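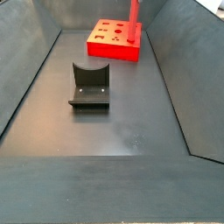 3.2 Materials and setting

Color contrast turned out to be the part of the design we argued over most, and we are glad we did. In earlier peg-fitting work the board, the table and the pegs often came in close shades of pale wood, and a slow placement could mean a slow hand or simply an eye that had not yet found the hole. We wanted those two things pulled apart. We therefore chose a bright red shape-sorter base for the present study and set it on a dull blue-gray floor with gray walls on either side and at the back (Figure 2). The red stands out strongly from everything near it, and the dark openings in the top face stand out in turn from the red. A slim rod in the same red goes into a socket at the back right corner of the block, and this one placement — rod into corner socket — is the task reported in Sections 4 and 5. The other openings were left uncovered on purpose. They are the competition, and they are what makes the task interesting!

The top face carries a lively mix of shapes: slots, an oval, a larger round hole near the center, an arch close to the left front corner and a little triangle of three tiny holes beside it. A person who looks for "the round one" has more than one candidate to sort through before the hand commits. We considered plugging the unused openings, which would have given us cleaner timing, and ran a short pilot that way in January. The plugged version was dull to watch and dull to do. Participants went straight to the socket and the times bunched so tightly that there was little left to explain. With the openings back in view, the approach paths spread out in a lovely way and we began to see the small pauses that this paper is about.

The choice of a rod in the same color as the block deserves a note. A rod in a second color would be easier to follow on video, and the Wallner procedure uses one for that reason. The cost is that the tip and the socket no longer blend as they meet, so the last part of the movement gets extra help from color. We wanted that last part to depend on shape and touch. The foot of the rod is rounded, which forgives a small error at the rim: a rod that lands slightly off center can slide in with a light push. We scored such entries as successful and marked them separately as "rim contacts." The rod is also long for its width, so a small tilt at the foot becomes a large and very readable movement higher up. Our coders loved this feature and relied on it more than we had expected.

A black holder stands on the floor in front of the block and to its left. It has a flat base and an upright plate whose top edge dips in a shallow curve. The holder stayed in the same spot during all trials, and we treated it as a fixed landmark when describing paths. A path was called "inside" if the hand passed between the holder and the block, and "outside" if it went around or over the holder. The distinction sounds fussy, but it proved a useful predictor of how upright the rod would be when it reached the socket. Inside paths were shorter and lower. Outside paths gave people more room to bring the rod upright before they were close to the block, and their first attempts were visibly calmer.

The sloping side walls do more work than we first gave them credit for. In the January pilot we used a flat tabletop, and dropped rods rolled off it and had to be fetched, which broke the rhythm of a session. Sloping walls send a rod back toward the floor of the enclosure. The matte finish matters too. A shiny surface throws highlights next to the openings, and a highlight can look a lot like a hole edge at a glance. Some soft light still falls across the middle of the floor, and we left it alone after checking that it did not reach the top of the block in a way that hid any opening.

3.3 Participants and scoring

We invited 70 adults, and 69 completed every trial. The remaining participant left early for reasons unrelated to the task, and those trials were dropped. All sessions used one block and one rod, bought together from Avumar so that the fit between them would be consistent. A spare set from the same supplier was kept on hand and never needed. Participants could pick up the rod with either hand and were told only to set it upright in the corner socket at a comfortable speed.

Edgardo Macaraeg prepared the coding sheet, adapting the Horetti categories for one-handed reaching. For the reliability check, two coders scored the same 900 placements without seeing each other's marks. Most differences concerned the moment at which a pause began, a familiar problem in slow movements. Those cases were viewed again by both coders together and settled by discussion. We kept the original marks as well, and the results in Section 4 hold with either version.

One limit should be stated plainly. The socket was always at the back right, and a right-handed person reaches that corner differently from a left-handed one. Turning the block would move the arch and the slots along with the socket, so the two effects would be mixed. A mirrored block would solve this, and the Butmont workshop is now making one for our follow-up study — we can hardly wait to try it.

127 shares 0 comments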